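Last updated: April, late evening

Okay so I have had two coffees after dinner, which was a mistake, and now I'm wide awake and might as well write the day down.

The big news is the bread. I finally got a rye loaf to rise! Four weekends of bricks and then this morning I opened the oven and there it was, domed on top like it had been doing it all along. I think it was the water. I'd been using it straight from the tap and Relu Surdu (he's the one who gave me the starter, in a jam jar with a sock over it) told me to let it stand out overnight first. I also cut the salt a little and left the dough on top of the boiler instead of the windowsill, so really I changed three things at once and have no idea which one did it. My high school chemistry teacher would be so disappointed.

I ate the heel standing up with too much butter. Then I ate another piece. Then I wrapped half of it in a dish towel and walked it over to Mrs. Tănase downstairs, who sniffed it and said it needed caraway. She's right, it does need caraway. I'm still going to sulk for a day or two.

The walk to the mill shop in Estutberg is still on, I think. It's the long way around, past the reservoir, and Mom says I'm crazy to carry flour home on my back when the store at the corner sells it perfectly well. But the corner store only has the white stuff and one sad bag of whole wheat that has been there since I moved in! I want the coarse rye, the kind with bits in it. The last time I went, they had a sign up saying they grind 2,000 pounds a week, and I stood there trying to picture that many loaves and got hungry and bought a cheese roll.

Oh, and I've started writing the weights in a notebook. 100 grams of starter, 70 of honey for the sweet one (too much honey, I know, I KNOW, but it makes the crust so dark and chewy). I used to just dump things in by feel, like Grandma did, except Grandma had fifty years of practice and I have a bowl from Gudska with a crack in it.

What I really need is somewhere to put everything. The flour is in the closet with my boots, the baskets are on the fridge, and the good knife keeps going missing. I've been looking at shelves all week.

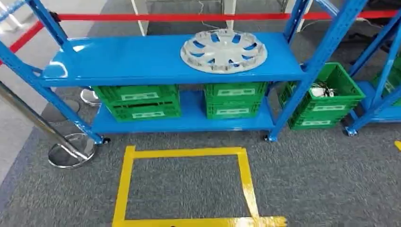
Metal would be best, I guess, something I can wipe down, because flour gets into wood and stays there forever. Vitura has a narrow one that might squeeze in next to the stove, but I'd have to move the trash can, and then where does the trash can go? I measured the gap twice and got two different answers. Tomorrow I'll measure it again with the lights on.

Starter is fed, lid is loose. I need to buy caraway. Going to go lie down and stare at the ceiling until the coffee wears off.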